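Preguntas frecuentes sobre el orden y cuidado de accesorios personales
Residencia Aguirre – Servicio de Habitaciones y Guardarropa

Inicio > Residentes > Vida en la residencia > Preguntas frecuentes

La presente página reúne las consultas que con mayor frecuencia recibe el Servicio de Habitaciones y Guardarropa en relación con los accesorios de uso personal: pinzas y broches para el cabello, collares, cadenas, pulseras, correas de reloj y artículos similares. Las respuestas son aplicables a todas las habitaciones, individuales y compartidas. Última revisión: julio.

¿Qué se entiende por accesorio personal?

Todo objeto pequeño que se lleva sobre el cuerpo, el cabello o la ropa y que no constituye una prenda de vestir. Quedan excluidos los anteojos, los audífonos y las prótesis, que se rigen por el reglamento de artículos de salud, así como el dinero en efectivo.

¿Cuándo se realiza la revisión de cajones y organizadores?

La revisión ordinaria se efectúa los miércoles por la mañana, previa conformidad de la persona residente. Quien prefiera ordenar sus pertenencias por cuenta propia puede indicarlo en la recepción de su planta y no recibirá la visita del servicio, salvo que la solicite más adelante.

¿Cómo debo preparar mis accesorios antes de la revisión?

Se recomienda tender la cama, alisar la colcha y colocar sobre ella todas las piezas, separadas entre sí en la medida de lo posible. Una superficie clara y blanda facilita distinguir los objetos pequeños y reduce el riesgo de que rueden al suelo. Las piezas enredadas no deben forzarse: basta con dejarlas tal como se encuentren.

Conviene sacar primero las piezas grandes, como las pinzas de garra, y después las cadenas y los hilos de cuentas, que suelen arrastrar consigo otros objetos al levantarlos.

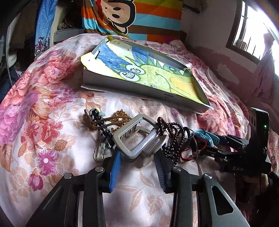
Una vez extendidas las piezas, se agrupan por tipo. Los artículos para el cabello se guardan en un compartimento propio; las cadenas y los collares, en otro; las pulseras y correas, en un tercero. Las piezas sueltas cuya procedencia se desconozca se reservan en un sobre con el número de habitación hasta que su titular decida qué hacer con ellas.

¿Qué organizador puedo utilizar?

La residencia entrega a cada persona una bandeja Trimside de 30 centímetros de largo con 4 compartimentos. Quienes dispongan de una colección más amplia pueden solicitar una segunda bandeja, sujeta a existencias. También se admiten joyeros y estuches propios, siempre que quepan en el cajón superior de la cómoda y no impidan cerrarlo.

¿Cómo se guardan las pinzas de garra?

Cerradas y apoyadas de lado. No deben colocarse debajo de objetos pesados ni engancharse en el borde del cajón. Si una pinza ha perdido dientes o el resorte no cierra con firmeza, se aconseja retirarla del uso.

¿Y los broches de alambre y los pasadores?

Se colocan planos, en la misma dirección y separados de las cadenas. Los broches con arcos largos se enganchan con facilidad en los eslabones finos y son la causa más habitual de los enredos que atiende el servicio.

¿Cómo se desenreda una cadena?

Se deposita la cadena sobre una superficie lisa, se abre el cierre y se afloja el nudo desde el centro hacia fuera con la ayuda de dos alfileres. No se debe tirar de los extremos. Si transcurridos unos minutos el nudo no cede, la pieza puede entregarse en el guardarropa, donde se atiende en el orden de recepción. Este trámite no tiene costo.

¿Se aplica el mismo procedimiento a los collares de cuentas?

No enteramente. Los hilos de cuentas se levantan por el tramo más grueso y se dejan caer con suavidad sobre una toalla, de modo que las vueltas se separen por su propio peso. Los collares de varias vueltas se guardan extendidos o en una bolsa individual. Cuando el hilo presente desgaste, se recomienda no usar la pieza hasta que haya sido reenhebrada.

¿Cómo deben limpiarse los accesorios?

Los artículos de plástico pueden lavarse con agua tibia y jabón neutro, y deben secarse por completo antes de volver al cajón. Las piezas metálicas se limpian con un paño seco. Las correas de reloj se separan de la caja cuando el modelo lo permita y se repasan con un paño húmedo, prestando atención a los orificios. Se ruega no emplear alcohol ni productos abrasivos.

¿Puedo guardar objetos de valor en la bandeja?

La bandeja está destinada a los accesorios de uso diario. Las joyas y los relojes de valor deben depositarse en la caja de seguridad de la administración, contra recibo. La residencia no asume responsabilidad por los objetos de valor conservados en la habitación.

¿Qué ocurre con las piezas encontradas en zonas comunes?

Se registran en la recepción y se conservan durante 80 días. Para retirarlas es necesario describir el objeto e indicar el lugar aproximado donde se extravió. En el último ejercicio se registraron alrededor de 126 piezas, en su mayoría artículos para el cabello y pendientes sin pareja. Vencido el plazo, las piezas sin reclamar pasan al taller de manualidades.

¿Puede un familiar ordenar los accesorios en mi nombre?

Sí, con autorización escrita de la persona residente. El formulario está disponible en todas las recepciones de planta y tiene validez hasta que se revoque. En habitaciones compartidas, el familiar deberá limitarse al mobiliario asignado a la persona que lo autoriza.

¿A quién debo dirigirme si falta una pieza tras la revisión?

La incidencia se comunica a la coordinación del servicio, a cargo de Karla Quezada, mediante la hoja de reclamaciones o de forma presencial en la oficina de guardarropa, planta baja. Se solicita indicar el número de habitación, el tipo de pieza y la última vez que fue vista.

Documentos relacionados
Reglamento de habitaciones compartidas
Autorización para familiares
Solicitud de segunda bandeja
Uso de la caja de seguridad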